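Flokedden : textes de cartes de vœux en français

Fiche du jeu de données, version 3
Mise à jour : 28 janvier 2025

Contenu

Flokedden réunit 1 181 textes courts imprimés à l'intérieur ou au dos de cartes de vœux : anniversaires, remerciements, condoléances, naissances, départs à la retraite. Les textes viennent du fonds de l'éditeur Trorik, qui a cessé de publier des cartes. Environ 700 d'entre eux ont été saisis à la main, les autres repris des fichiers de composition.

Format

Un seul fichier CSV, encodé en UTF-8, séparateur point-virgule. Colonnes : id, occasion, texte, emplacement (interieur ou dos), auteur, serie. La colonne auteur est souvent vide. Les retours à la ligne de la carte sont notés par une barre verticale.

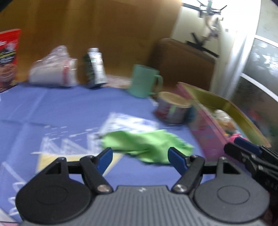
Pince à main au-dessus d'une nappe bleue imprimée.

Les séries « Kan » et « Peteo » portent le nom des collections d'origine. Dans la série Kan, 113 textes contiennent une citation biblique ; la référence est conservée telle qu'imprimée, même quand l'abréviation du livre varie d'une carte à l'autre.

Limites connues

La ponctuation n'a pas été normalisée. Les espaces insécables manquent dans les textes saisis à la main. Plusieurs cartes de condoléances existent en deux variantes presque identiques, gardées toutes les deux. L'occasion « toutes occasions » sert aussi pour les cartes sans mention au catalogue.

Licence et contact

Usage libre pour la recherche et l'enseignement. Pour une réimpression, écrire à Reinhold Wunderlich. Les erreurs de transcription sont à signaler à Markos Theodorakopoulos, avec l'id de la ligne et le texte corrigé. Les corrections sont intégrées en septembre.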